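Osbridge Garden Forum > Soil and Ground > Pebbles on top of pots, yes or no?

tgoertz
Joined: January 2021
Hello all. I have on my balcony 30 pots, mostly thyme and small sedums. My neighbor told me to cover the soil with pebbles so the water does not splash the earth on the leaves. I did this with seven pots. Now I am reading on another page that pebbles keep the soil too wet and the roots will rot. Who is right? I water by hand in the evening.

ridgeway_r
Your neighbor. Grit or pebbles around the neck of a thyme plant is standard. Rot comes from the mix underneath. What did you fill them with?

tgoertz
Normal potting soil from the supermarket, and a little sand. The stones I collected myself near Pliltenstead, they are of different kinds. 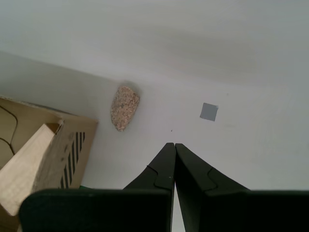

One of my stones, pinkish with dark specks

My worry is also if such a stone can change the soil. I have read that limestone makes it less acid.

Faizal K
Looks like granite to me, but I am not a geologist. Granite will do nothing to your soil in a pot. Put a drop of vinegar on each kind you collected. If it fizzes, keep it away from blueberries and heathers. Thyme will not mind.

wallner_th
I must disagree with ridgeway_r a little. Stones on top do slow down the drying. I had 50 pots in the shade with a thick layer and in June half of them had moss and black stems. Without stones the same plants were fine.

ridgeway_r
In the shade, sure. How thick was the layer?

wallner_th
Three fingers – maybe too much, I admit. But I still prefer bare soil, because then I can see if it is dry.

Faizal K
You can push a finger between the stones, Thaddäus.

tgoertz
Thank you to everybody. My balcony has sun until late afternoon. I will keep the stones, only one layer, and mix more sand in the soil when I repot. The vinegar test I will do tomorrow.

ridgeway_r
Coarse sand, please. The fine kind for sandboxes packs down hard.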